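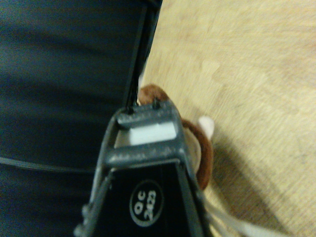
**Dimwood blur training** is a method for teaching robot arms to pick up objects using wrist-camera pictures that older practice would have thrown away. It was developed at the Rindholm laboratory, which had spent a good deal of money on sharp cameras before finding that it could do nearly as well without them. The name comes from the Dimwood set, the collection of recordings on which the method was first tried. Its pictures are taken looking down the gripper toward the work, often while the arm is moving, so that a brown plush toy on a wooden tabletop has soft edges and the grain beneath it smears, while the "QC 2023" label on the gripper stays readable. The label has been of no help in picking up toys.

## Background

Industrial arms have been lifting things on factory floors since before 1963, the year the company that later became Rindholm opened a workshop in Skunthorpe to repair them. Those machines did not need to see, as the part was always in the same place. Soft toys are less cooperative. They sag, roll and hide their own limbs, and a camera close enough to watch the fingers close has much of its view taken up by the fingers.

The usual answer was to filter the recordings and keep only crisp pictures. This left the training set full of moments when the arm was standing still, a skill it already had.

## Method

Blur training keeps every picture. Each one is paired with the speed of the wrist at that moment, and the controller learns to treat smearing as a clue to its own motion. Parts that stay sharp, such as the gripper's own markings, are masked out during training. An early version without the mask paid close attention to the lettering and very little to the toy.

## Results

In the first published trial, the arm was trained on 400 recorded grasps and tested on 100 new ones. It failed 35 times with the filtered recordings. With blur training the failures fell by nearly half, a result the authors called "encouraging" in the summary and "striking" in the grant renewal.

## Criticism

A group at Hemmin repeated the trial with hard objects and found no benefit worth the extra storage. Rindholm replied that the method was meant for soft objects, a limit that appears in the original paper as a footnote to a table. Later work at Hemmin used pillows and was kinder.

## See also

- Motion blur
- Hemmin grasp test
- Wrist-mounted camera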